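Joining two tables of different heights – gap and cable routing

Mudassar Kiani
Posted May 28, 2020

I have two light wood-grain tables pushed together as one work surface. The main one carries a laptop on a stand, the charger, my phone and a cardboard organizer with vertical slots that holds some gold card-like packages. The second table is 5 mm lower than the first. Papers catch on the step, and the laptop cable keeps sliding into the joint.

The floor is carpet, laid over a concrete slab. I have checked the slab with a long level and it is flat to within 2 mm across the area.

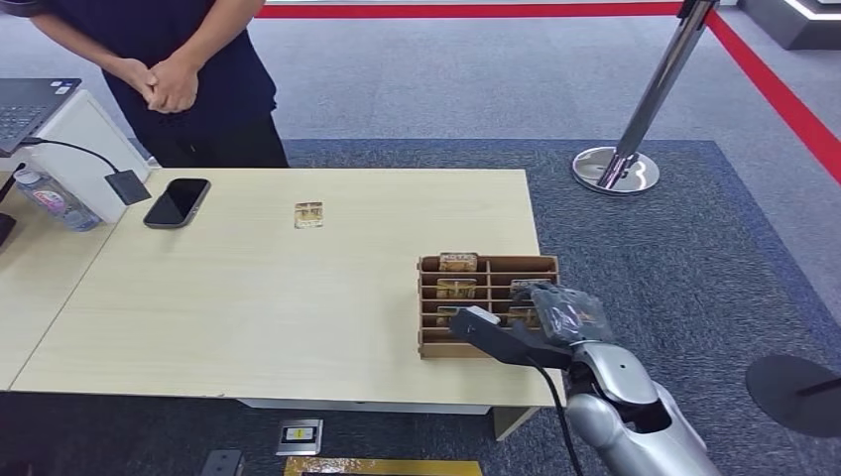 Main table with the organizer near the front edge.

I have tried folded cardboard under the legs of the lower table. It compresses in the carpet and the step is back in 19 days or less. Is there a fix that does not involve drilling into the tops? I would also like the power adapter off the table, if the cable allows it.

granix_434

Cardboard will always creep under load. Use rigid shims, either hard plastic or plywood, cut to 35 mm square so the leg does not sink into the pile. Put one under each leg of the lower table, load the table as you normally would, and leave it for a day before measuring again. Carpet settles unevenly.

Once the tops are level, clamp the two frames together from below. A pair of small C-clamps with rubber pads will do it. Tighten them by hand only. If you clamp before leveling you will twist the lower frame and it will rock.

tallpine

Check whether the legs have threaded feet first. Mine did and I never noticed until I turned the table over. Two turns and it was level.

Nolico

Agree with the shims. For the adapter, use an adhesive cable tray or a strip of hook-and-loop under the top, toward the back. Measure the cable before you stick anything down – it has to reach the laptop at stand height with some slack, and the adapter needs air around it. Do not bundle it with the excess cable.

Mudassar Kiani

No threaded feet, unfortunately. Plastic shims ordered, should be here in June. Will try the clamps after that.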